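Cademik Adds Copper and Silver Price Alerts to Its Small-Buyer Service

From Emrys Nicholas, founder, Cademik
For immediate release

I've been buying metal for small workshops for most of my working life, and I still get a little jolt when the morning prices come in. So I'm very happy to tell you that, starting in April, Cademik will send copper and silver price alerts to every one of our 419 member shops, at no extra charge!

Until now our members got one email at the end of the trading day. That was fine when prices crept along. Lately silver has been jumping up and down (you've noticed, I'm sure), and a jeweler who waits until evening to read her email can miss a good morning price completely. I heard this over and over from members last winter, and they were right.

The new alerts go out at 8 a.m. and 4 p.m. You pick the metal, you pick the price that matters to you, and we send you a text when the market gets there. If you don't want texts, you can keep the evening email just the way it is.

We built the service with Rendura, a small software company that has handled our member accounts for years. Their team put up with a lot of late phone calls from me, and I'd like to thank them for it. The price feed comes through Roussel, the same dealer that fills most of our group orders, so the number in your text is a price you can buy at that day, before shipping.
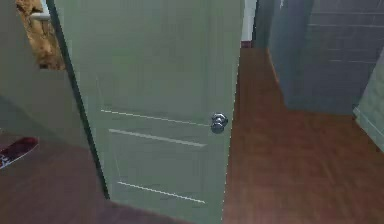
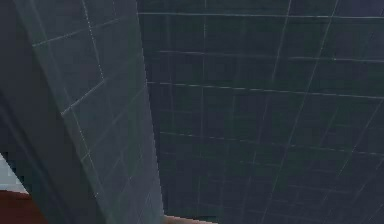

What It Costs and How to Join

Current members don't need to do a thing. Your alerts will be switched on with copper and silver both selected, and you can change that from your account page. New members pay $400 a year, and that covers the alerts, the evening email and a place in our group orders.

A word on group orders while I have you. The smallest silver order is still 8 ounces per shop. Copper is sold by the coil, and Skero will go on doing the cutting for anyone who wants shorter lengths (ask for their price sheet, it changed in January).

Gold and platinum will have to wait. I'd love to add them, and plenty of you have asked, but I want to see how the texts hold up on a busy day first. We'll look at it again in the fall.

Reporters and shop owners are both welcome to call the Cademik office and ask for me. I pick up most mornings after the first alert has gone out.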